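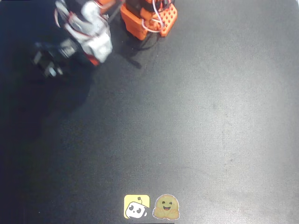 Carys Howells wanted to know, before I'd got my coat off, whether she'd still be doing labels by August, and if so whether she could please stop, as sixteen years of peeling backing paper had taken the ends off her fingers. I'd been lying awake over how to break the news gently and there she was, more or less asking when the thing could start!

So that was my first lesson, and I've had plenty more since. I promised last time that I'd write something about how it's going with the little orange arm, and as three of you have written to ask (hello, and thank you, it's lovely to know someone reads these), I've made a pot of tea and sat down to do it properly.

For anyone new, we pack and send out small gifts and stationery, and stickers are a good part of what leaves the building. On a busy day we get through 3700 of them. Every one used to be picked up by hand, looked at, and put with its order. It's light work and you can chat while you do it, but it's hard on the eyes and harder on the neck, and by four o'clock the chat has usually dried up.

We looked at a big cabinet affair from Enermont first, which would have needed the back wall taken down, and then we went for the Bravo, a bench arm that sits on an ordinary table. Skesik set it up for us over two long mornings. The table had to be dark and plain so the stickers would stand out, and I'm afraid my nice pale worktop was sent off to the kitchen, where it's been much admired.

We began with the yellow ones, the smiley with his hands out for a hug and the robot head with the big round eyes. Everyone has a soft spot for the robot head. There was a good deal of discussion over the biscuits as to whether it was kind to make a robot pick up its own relations.

Now, what has changed. Carys spends her mornings on the personal orders, the ones with a handwritten note, and she's started ringing customers back herself when an address looks wrong, a job I used to do badly at the end of the day. She looks after the arm too, and has a notebook where she writes down what it dropped and what she altered. Her first page had 57 entries on it. I was rather dismayed, but she was delighted, and went through the lot with me over lunch.

It hasn't all been smooth. The room is quieter, for one thing, and I do miss the talk across the table. Two of the others found it unsettling to work beside at first, and one of them still prefers to sit at the far end with the envelopes, so that's where her chair is. And I was asked straight out whether hours would be cut. I said no, and then I put it in writing and pinned it up by the kettle, because I remember very well being told things out loud in my old job at Fundar and never seeing them again.

The next thing is a trial run of 500 mixed sheets, once Carys is happy with the gripper settings. She has asked for a taller stool, and I've ordered two.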